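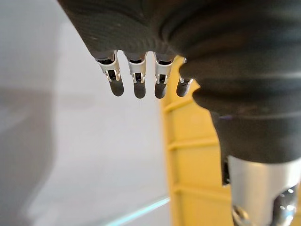

Plarosholm: What We Made, What We Cut, and Why the Ferry Talks
Final report, Interactive Storytelling Studio
Team: Nizar Khalaf (writing), Maya Khasawneh (art), Asanka Roy (programming), Qusai Hamdan (sound)
Supervisor: Nabil Nassar

1. The game

Plarosholm is a point-and-click adventure set on an island where the post office has stopped delivering letters and started answering them. You play Wimby, a junior clerk sent from the mainland to find out who is writing the replies. It takes an hour to finish, or two if you talk to the ferry, and most of our testers talked to the ferry.

Our proposal promised a branching mystery with nine endings. The finished game has three. One of those is Wimby going home early, and we are counting it.

2. Writing

The script came to 602 lines of spoken dialogue, down from a first draft that Nizar has asked us not to measure. The early version opened with the island's history, delivered by a lighthouse keeper named Abou Jaoude while the player stood there holding a suitcase. In our first playtest, two people put the mouse down during this speech and one went to get a sandwich. Abou Jaoude now says "You'll be here about the letters" and goes back inside. He is everyone's favorite character.

We learned to write puzzles before jokes, mostly by doing it the other way around. The stamp puzzle was built to support a pun, and when the pun was cut the puzzle stayed, so for two weeks Wimby had to feed a stamp to a goat for no reason anyone could recall. The goat is still there. It no longer eats anything.

3. Programming

Asanka wrote our dialogue system, called Fasumell, over the first month. Each line is stored with a speaker, a mood and a list of conditions, so the game can check whether Wimby has met the baker before the baker greets him as an old friend. In the July build this check ran backward. Strangers embraced Wimby in the street, and his own aunt asked for identification. Several testers took this for the plot and liked it better than the real one.

The save system was a weaker part of the project. We put it off until the last third of the schedule, and by then Fasumell was tracking 115 separate conditions, every one of which had to be written to disk and read back in the right order. Saving works now. Saving during a conversation does not, so the button goes gray while anyone is speaking.

4. Art and sound

Maya painted the backgrounds by hand and scanned them, a choice she defended at the proposal stage and has declined to discuss since. They look lovely. They also can't be edited easily, and so the post office has a side door that leads nowhere, from a version of the floor plan we dropped. Clicking on it makes Wimby say "Locked, probably." It was the cheapest fix in the whole project.

Qusai recorded all the voices in a closet full of coats. Our cast was us, plus anyone passing by, and the accents wander a good deal. The mayor starts the game sounding like a retired sea captain and ends it sounding like Qusai with a cold -- he had one. The ferry was a late idea. It needed a horn, the horn we recorded sounded oddly like a sigh, and Nizar wrote it a part.

5. Testing

We ran a survey after the final playtest on Saturday, August 9, 2025, and got 40 responses. Players liked the voices, the ferry and the rain. They disliked the inventory, which opens over the thing you are trying to use it on. One respondent rated the story 100 out of five. We left that score out of our average, with regret.

The most useful comment was "I knew who wrote the letters as soon as I met her." So did everybody else. We had hidden the clues with great care and then given the culprit the only ink-stained gloves on the island. The gloves are clean in the final version, and Maya would like it noted that this meant repainting them in eleven poses.

6. If we did it again

Saving would go in during week one. The inventory would open at the bottom of the screen, where Nabil told us to put it in our first meeting. Nizar wants a sequel set entirely on the ferry. Asanka has asked to see the puzzles first.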